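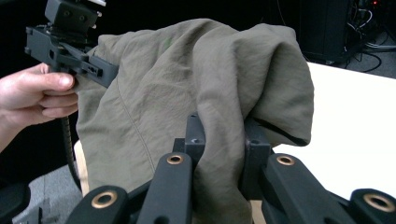 December, 3:40 pm, back bench at Tenthorpe

Okay, green jacket day! I've been putting this one off because thin synthetics are a pain to fold and an even bigger pain to fold the same way twice, but the Tikier order needs a folding card for every garment type and outerwear is the last one left.

First go, I tried the method we use for the cotton work shirts (face down, sleeves in, bottom up to the collar). Flat as a pancake for a second or two and then it all slid open again. Cotton grips itself. This stuff just skates. Second go I smoothed it out with my forearm before every fold, and that helped a lot, mostly by pushing the air out. If you trap air in the body it puffs up in the middle and you end up with a cushion.

What worked best so far:

Zip it all the way up first. I skipped this on the early tries and the front panels wandered off in different directions.
Sleeves straight down along the body, no crossing.
Fold in thirds lengthwise, press, wait a moment, press again.
Roll from the hem toward the collar. Yes, roll! I know the card template says fold, and I know Matos printed 402 of them, but a roll holds and a fold doesn't. We can put a sticker over step 4.

Rolled and tucked, it fit the small Drondard bin with room on top for a second one. Folded, it wanted the large bin all to itself, and we don't have the shelf for that.

Creases — I'm torn. Left in a heap this fabric wrinkles up everywhere, and I don't love handing over something that looks slept in. I hung one over the door for the length of my coffee break and the big folds relaxed, the little crinkles stayed put. Has anyone here tried a steamer on nylon-type fabric? I'm scared of melting it, so I'm leaving the iron alone until someone tells me the right setting.

Also, please check for spots before rolling. Anything darker than the cloth around it goes in the tray marked 831 for a wipe with plain water, and let it dry flat before it goes near a bin.

Still to do: same routine with the hood up and the hood tucked in, and 2 more tries with the slippery lining turned out. Bench is taken until five, I'll leave the bins where they are.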